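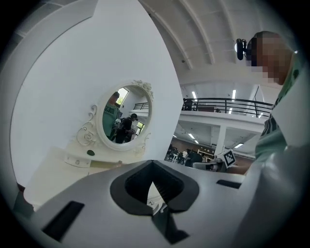 Slide 1. Vanity dresser with oval mirror, roses at the top right.

Hello, thanks for coming. I'm Myrto Tzavaras and I get to spend the next while talking about my favorite piece of furniture in the world, the dressing table. Wait for people to sit. Water is on the left.

Leave the slide up and let them look. Point to the carving first. I love these roses! They sit up in one corner of the oval, and then down the lower left you get the curled work, so your eye travels across the glass on a slant. A plain matching border would be easier to make and much duller to live with.

Ask the room: who had one of these at home growing up? Usually plenty of hands. Let one or two people tell their story, then move on or we'll be here until dinner.

White on white. The mirror is white, the wall is white, and the dresser has that cream front with a tan top. Say something about cream next to white – people worry it will look like a mistake, and I think it looks warm. Mention my own one at Plolano, which I painted the same bright white all over and regretted by October.

Mirror on the wall or mirror on the dresser? Big question, spend time on it. On the wall you can set the height for the person who will be sitting there. Sit down first, then mark the wall. I have hung more than 24 of these and I still get it wrong if I mark it standing up. (Do the chair bit. Check the chair is there.)

Now the reflection. A mirror shows you the room whether you like it or not, and this one is busy: people, a window, a run of black railing. Daylight coming from behind you is lovely in the glass and hopeless for doing your face. Add a lamp at the side. Gostus in the old market has small clip-on ones, pass mine around.

Knobs. Small round one on the drawer front. Talk about swapping knobs, cheapest fun you can have with a screwdriver. Makris let me go through their whole bin last spring and I came home with 37, none matching. Show the tray. Please can I have them back this time.

Cleaning carved frames: soft dry paintbrush, top to bottom, never spray straight on the glass. Cloth damp, wring it twice.

Skip the Imora section if we're past the half hour. If not, tell the story of the drawer that wouldn't open and the wax candle.

Questions. Then next slide, table legs.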